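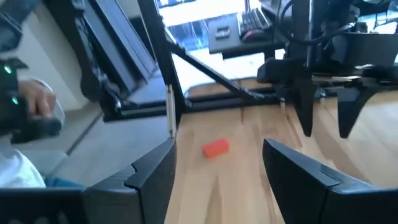 # Bench gallery: teaching two arms to pick up one block

The Cloncombe bench has two arms, one table and a job so small that visitors tend to ask when the real one starts. This is the real one. A person steers, the arms follow, and everything gets recorded so that a policy can later be trained to make the same moves without us, preferably with fewer sighs.

Vidar Holmgren set up the task in June and wrote the first instruction sheet, which said "pick up block." Kulsoom Ghauri wrote the second one, which runs to 3 pages. We use Kulsoom's.

**Red-orange block, wrist view, a hand on the controller.** Two green lights on the side of the controller, jaws open, block lying at a slant a little way ahead of them. The second arm hangs over at the right with its own fingers pointing down at the table.

The slant is the whole point. Demonstrations where the block sits square to the gripper are easy to drive and teach the policy that the world is square. In the Bezerra set, every start gets a fresh angle, and the operator has to turn the wrist to meet the long sides before closing. New operators close first and turn afterward. The block then leaves.

**A few notes on driving, for anyone whose turn is coming up**

Watch the wrist view for the last stretch. Over your own shoulder you will be sure you are lined up, and you will be sure of it again on the next try.

Go slower than feels reasonable, but don't stop. A long pause in a demonstration gets learned like anything else, and our first trained policy used to hover above the block for five seconds, apparently thinking about its career.

If you fumble the grasp, recover and keep recording. We throw out runs where the block ends up on the floor or the operator says "wait, which arm is this." We keep the ones where it slips and gets picked up properly on the second go, and Vidar wishes there were more of them.

Leave the other arm parked unless the sheet calls for a handover. It's tempting to wave it around. The Vumholm set has a stretch of very lively waving in it, and Kulsoom had to trim every bit of it by hand.

**Where the count stands**

As of Jul 15, 2020, the Bezerra set has 434 usable demonstrations. A session is 20 runs, then a break, then somebody else's turn. The break was Kulsoom's idea, after she plotted grasp errors against time in the chair and the line went the way you would expect.

The handover version, called Heltex for reasons Vidar declines to give, starts once the single pick is behaving. One arm lifts the block, the other takes it, and both are driven by the same person with one brain to share between them. We tried it a few times already. The recordings exist, and Kulsoom has put them in a folder named "no."

Sign up for a session on the sheet by the door. Mornings are mostly gone.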